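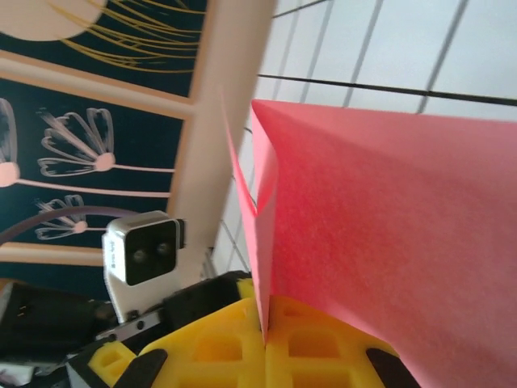 Vestik 珊瑚粉折纸用纸

纸是哑光的,表面有细细的纹理,颜色介于粉和红之间,我们内部为叫“珊瑚粉”还是“粉红”吵过一个下午,最后按字数多的定了。光线强的地方看着会浅一些,请不要因此来信说收到了两种颜色,这种信我们已经有一抽屉。

折痕是它的长处。压一道就是一道,边线清楚,翻起来的窄边能自己立着。缺点也在这里:折错了,纸会替您记很久。想反复修改的朋友请移步同门的 Wakex 练习纸,那款脾气好,记性差。

规格
品名:Vestik 方形折纸用纸,单色
货号:1028
每包:90 张
克重:中等偏厚,折到第六、七层开始需要指甲
包装:纸封套,无塑料膜
经销:Zilel 纸品

使用建议
第一道折,先对边,再对角。顺序反过来也行,只是中心点会跑一点,到鹤嘴那一步您就知道跑了多少。
台面要硬、要平。铺瓷砖的台面可以用,请避开砖缝,否则纸上会多一条说明书里没有的折线。
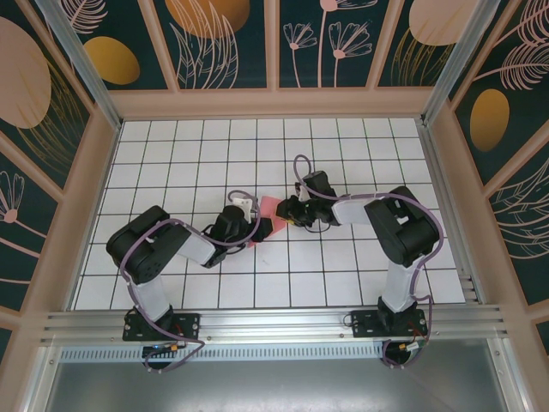

纸斜着放也无妨,折之前转正就好。我们试过在绒布桌面上折,结果是一只态度暧昧的青蛙,不推荐。另外,手上刚涂过护手霜的请等 3 分钟,油印在这个颜色上非常诚实。

存放
平放,避光。竖着塞在书架缝里,到十一月纸就有了自己的弧度。受潮的纸压在厚书下面过一夜,能救回大半,剩下的拿去写购物清单。

常被问到的事
能不能双面同色?能,这款就是。想要背面白色的,请看 Vermeulen 系列,价格高一截,封套也更神气。
能不能喷墨打印?能进纸,出来什么样我们不负责。
能不能退?未拆封可以。拆了又折成东西的,我们只收过一次,是一只盒子,折得确实好,现在放着回形针。

页面更新:2019年3月15日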